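Malsha Pramanik wrote:
> Does anyone still sweep crumbs off the craft table by hand?

Dear Malsha and all, I do, and gladly! A pinkish-beige dustpan and a little brush

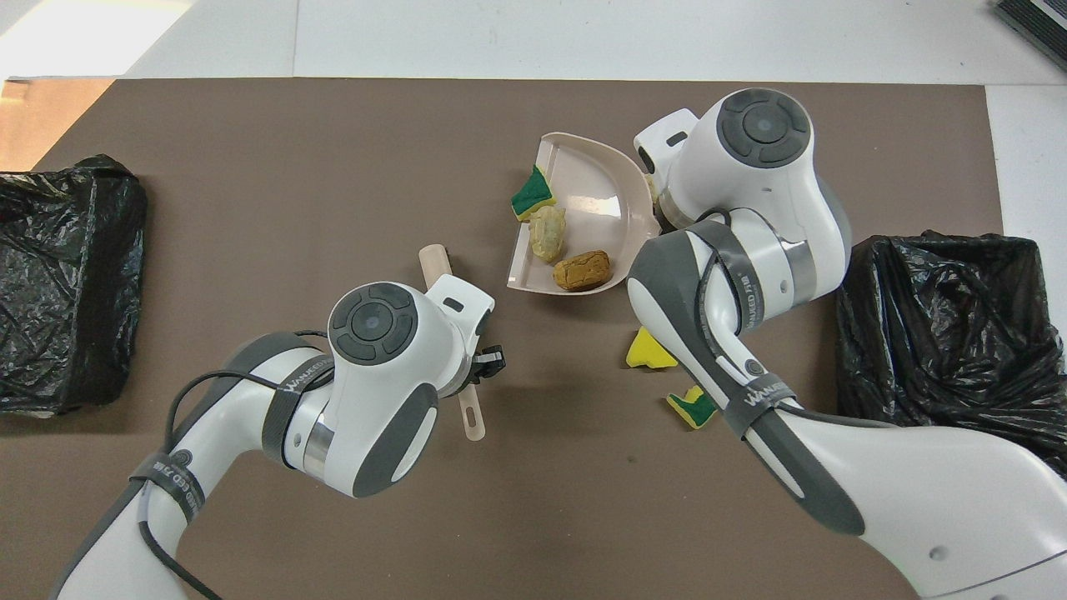 will see to nearly everything, and I lay brown paper down first. My order, for what it's worth:

1. Big lumps and any stray sponge go into the pan.

2. Keep the pan flat and brush towards the lip, with a bin bag handy.

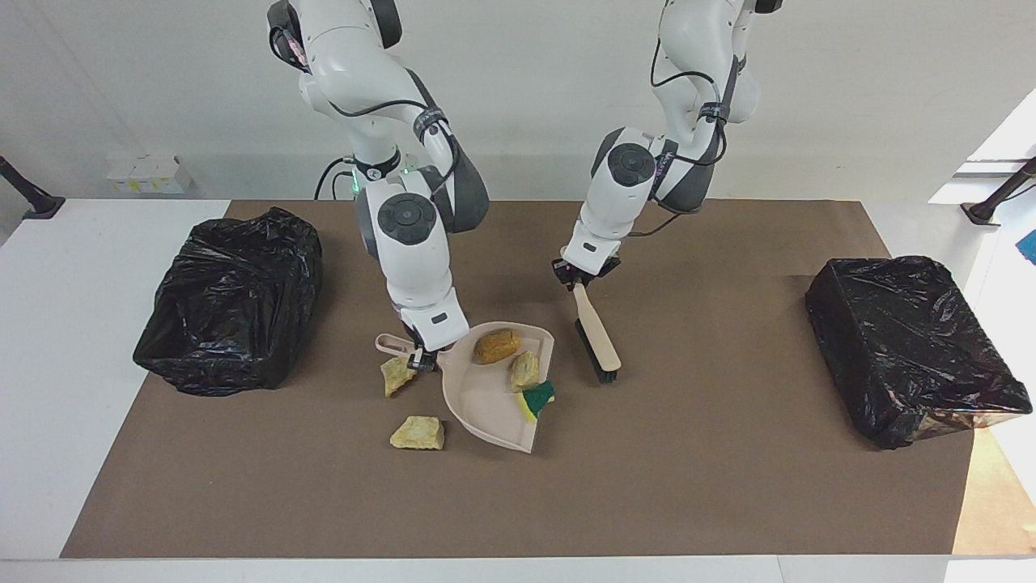

3. Fold up the paper last, slowly.

Love to everyone at Zukau,
Shiuli Talukder

Contact | Back to top
7 replies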